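About Castach

Castach is a school of housekeeping, stores and building services, established in 1961 to train people for the practical work that keeps hotels, hospitals, residential colleges and public buildings in good order. The school was founded by Renzo Galli, a hotel storekeeper who believed that the care of premises deserved the same structured instruction as cookery or bookkeeping. His first classes were held in the evening, in borrowed rooms above a linen supplier. The school moved to its present home, the Colombo Building, in its third year and has remained there since.

Our purpose

Castach prepares students for employment in the back-of-house trades. Instruction covers the receiving and storage of goods, floor care, waste sorting, ventilation of work areas, the safe handling of cartons and containers, and the records that accompany each of these duties. The school admits 328 students a year across its certificate and short-course programmes. Classes are limited to 21 so that each student has adequate time on the floor with an instructor.

Applicants are not required to have previous experience. Many enrol directly from secondary school, and others are sent by employers who wish their staff to hold a recognised credential. Instruction is offered during the day, with an evening stream that begins at 6 p.m. for those already working in the trade.

The practice rooms

Theory is taught in conventional classrooms on the upper storey. The greater part of the programme takes place on the ground floor, where a series of connected practice rooms is kept as working utility space. Students learn to manage the ordinary contents of such a space: shelving, cartons, water jugs, lidded bins, fans and flattened cardboard awaiting collection. The rooms have different floor finishes, and the care of each finish, including the thresholds between them, forms part of the assessment.

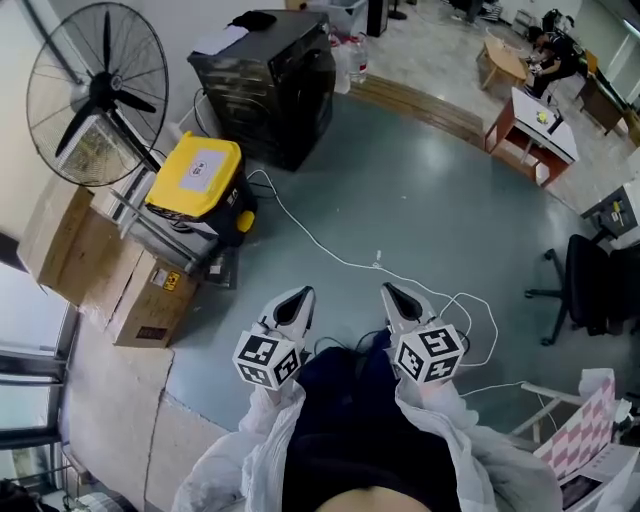 COLOMBO BUILDING, January

The school has published its programme for the coming year. The certificate in Stores and Premises retains its existing structure, with three terms of instruction followed by a supervised placement. Brisa Nava continues as Head of Practical Studies. Rodrigo Aranda has been appointed Registrar and is responsible for admissions, placements and student records.

A large pedestal fan and a bin with a yellow lid are among the equipment kept on the ground floor, together with a metal rack of grey shelves for stacked goods. Students are expected to know the proper place of every item in the room, to read the label on a carton before lifting it, and to keep the painted floor fit for foot traffic. Cables laid across a walkway are treated as a matter for immediate attention under the school's floor safety rules.

The short course in Goods Receiving has been revised in consultation with Birkitz, a regional wholesaler that has accepted our graduates on placement for many years. The revised course gives additional hours to carton labelling, the rotation of stock and the breaking down of packaging. A companion course in Waste and Recycling will be offered in the evening stream.

Governance

Castach is a not-for-profit institution governed by a board of directors. The chair of the board is Corrado Rizzi, formerly the school's senior instructor in floor care. The Principal, Gerardo Sanna, reports to the board each term on enrolment, instruction and the condition of the premises. Annual reports are available from the Registrar on request.

Cumatside Bursary

The Cumatside Bursary assists students who would otherwise be unable to meet the cost of tuition, workwear or travel to a placement. Awards are made on the basis of need and are open to applicants in all programmes. Completed forms should be submitted to the Registrar with the application for admission.

Visiting the school

Prospective students and employers may tour the classrooms and practice rooms by appointment. Visitors are asked to wear closed, flat-soled shoes and to report to the front office on arrival. Enquiries regarding admission, employer placements and group bookings should be directed to the Office of the Registrar, Colombo Building.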